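Caderno de bancada, maio
Embalagem fina, ensaio de creep das alças

Retomei o ensaio de fluência do filme de PEAD com o lote da Clumen. Provetes cortados na direção de extrusão, 15 mm de largura, carga constante de 2 N, leitura a cada 30 minutos. A Dalal refez a calibração do extensómetro de manhã; o desvio de zero ficou dentro do que aceitamos.

O lote anterior (Dubey) rompeu sempre junto à garra. Suspeito do aperto e não do material. Troquei os calços de borracha e lixei a aresta interior da garra superior.

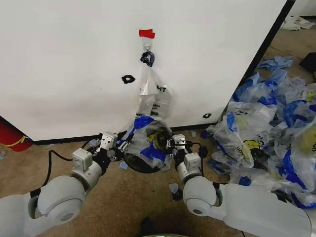
Saco transparente pendurado pela alça, gancho sob a fita vermelha.

Observações da manhã:
- A deformação inicial é maior no filme Clumen, mas a curva estabiliza mais cedo.
- Dois provetes rejeitados por entalhe de corte. Lâmina substituída.
- A temperatura da sala subiu depois das 15h. Anotar em cada folha, porque o Karim vai pedir isso na revisão.

A zona crítica continua a ser a soldadura na base da alça. No corte transversal vê-se afinamento da parede logo acima do cordão, e é aí que a fluência se concentra.

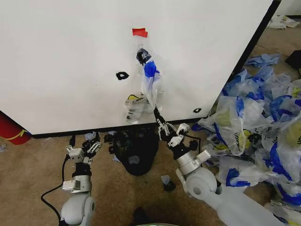 O modelo de Findley ajusta bem até aos 60 minutos e depois subestima a deformação. Com o expoente livre o ajuste melhora, mas o valor deixa de ser comparável com o dos ensaios da Akinyi, que o manteve fixo. Guardei as duas versões na pasta Brundeo. Falta decidir qual delas vai para o relatório.

Pendentes:
- Pedir à Seija a ficha do granulado, com índice de fluidez.
- Repetir três provetes na direção transversal.
- Confirmar se a Neron mediu a espessura com micrómetro ou por pesagem.
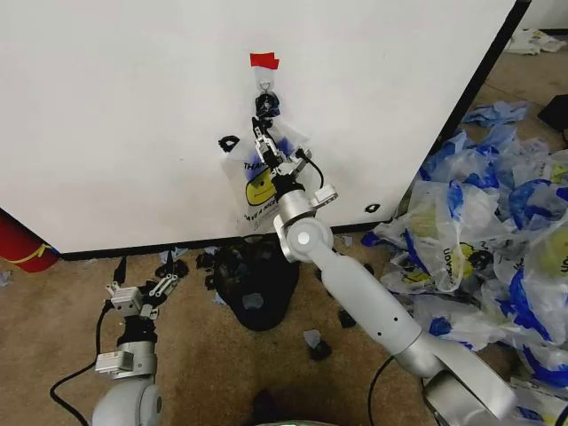 Ensaio seguinte

Mesma carga, condicionamento prévio dos provetes na sala durante a noite. O Nour fica com as leituras da tarde. Registar o tempo até à rotura mesmo quando a falha ocorrer na garra, com a letra G na margem.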